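Gripper build, session three: fingers, and getting a feel for closing

Handout by Joelle Rawashdeh, for the Gulta shared workshop evening group

Okay, so last time we got as far as the bare mounting piece and everybody went home with black filament under their fingernails. Tonight we're on to the fingers, which are my favourite part of the whole tool (I know, I say that every week!).

Print them solid. I tried saving plastic on my first pair and they flexed like licorice the moment I squeezed anything. Mine took up to 40 grams each, so you'll easily get both out of one 800 gram spool with heaps left over for mistakes. Put the screws in by hand first, all of them, and only then snug them up.
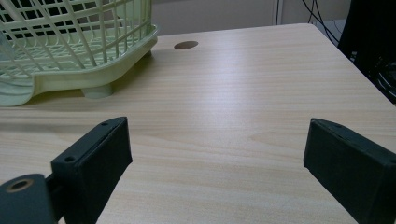 Check your opening before you do anything else. Squeeze slowly, let go slowly, and listen. If you hear a click partway, one finger is catching on its neighbour and you need to back a screw off a quarter turn. Rima Sfeir found hers was rubbing on a stray bit of brim, so have a file handy.

Next is the practice part. Work in pairs if you can, one person squeezing and one writing. Pick something small and light, close on it gently, hold, put it down, and then do it again until you're bored. I keep mine in a notebook and I'm up to 1,230 closes on the same set of fingers, with one cracked tip at the 1,000 mark (my fault, I dropped it on concrete). 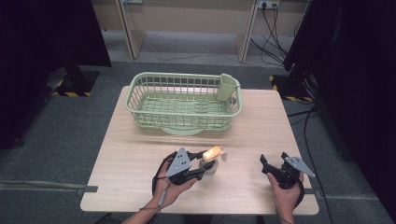
Two-handed work is a whole other thing. My left hand is hopeless, so I start every session with it while I'm still fresh. Do the strap up snug across the back of your hand, keep your elbows in, and stop if your thumb starts to ache. It will, the first night.

For next time:
Bring both fingers fitted and clicking-free.
Read the Dresent wiring sheet, first page only.
Rūta Luik has the small files and the good calipers, so ask her and please bring them back.

Grey filament is fine if you can't get black. Same settings.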